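Prandton Board Gamers > General Chat > Anyone else deep into Darkura?

meeplemoth
Posted 9:40 pm

Got the table cleared and the snacks out, so I finally have time to type this up. We've played Darkura four times in September and I can't stop thinking about it! 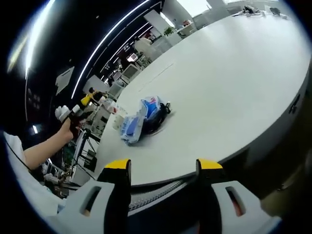
White tabletop first, blue bag second. 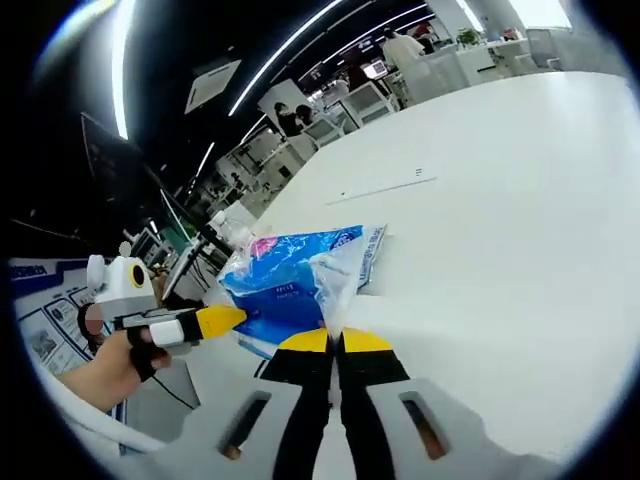

Category: Strategy and Campaign Games

OK so, the map. You start in the harbor at Varnura with 2 boats and hardly any grain, and the whole first hour is deciding who you're willing to owe. I love it. Last game I hit 106 points off salt contracts alone (my best ever) and still came in second, which I'm weirdly thrilled about.

hexgrump
Posted 9:52 pm

Salt is overpowered. There, I said it. Anybody who gets the Cárdenas card in the first round is going to win, and the rest of the table is playing for second. We house-ruled it out.

meeplemoth
Posted 10:01 pm

Noooo, leave it in! You can block Cárdenas with a toll on the north road. It costs you a turn, but the look on the salt player's face is worth it.

tidepool_jen
Posted 10:15 pm

Team salt here. Hexgrump, are you playing with the old rulebook? The first printing was only 1100 copies and it left out the rule that tolls stack. Stacked tolls change everything.

hexgrump
Posted 10:23 pm

Huh. Page count on mine says first printing. I'll try it with stacking, but I still think one card shouldn't be that strong.

rollforsoup
Posted 10:38 pm

Could somebody tell me how long it runs with five? The box says two hours and I don't believe it. We're slow, and one of us reads every card out loud (me, it's me).

tidepool_jen
Posted 10:44 pm

Three and a half with five. Use the short map and stop at the second winter.

meeplemoth
Posted 10:50 pm

Short map is great too! Also the second printing is 2000 copies, so you should be able to find one without paying silly prices. Bring yours next time, rollforsoup, and I'll save you the harbor seat.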